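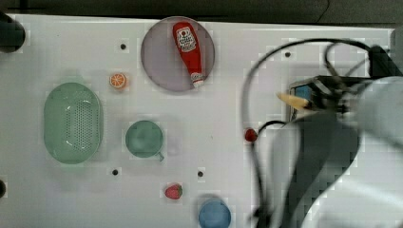 Snack Flavor Project: Final Report
Jihad Mansour and Khalil Yammine

So for our consumer foods class, Khalil and I picked limited-edition chips, mostly because we were already eating them. We wanted to know if people can tell what a flavor is supposed to be when they can't see the bag!

We used three flavors from Kenaneck (dill pickle, grilled cheese and the weird maple one) plus a plain salted chip from Hourani as our control. We ran the tasting on 20th April in the Cisthorpe dining hall and got 30 people to sit down with us. Everybody wrote down a guess before we told them anything.

Dill pickle was easy, almost everyone got it. Grilled cheese was a mess – we got "pizza," "butter," "old popcorn" and one very confident "ranch." Only 2 people got maple, and one of them had bought a bag that morning, so I don't know if that counts (Khalil says it does).

We spent 80 dollars total, which went over what we were allowed, mainly on chips and cups. If we did it again I'd give people water between samples, because the pickle one really hangs around. Khalil typed up the guess sheets, and they're in the appendix.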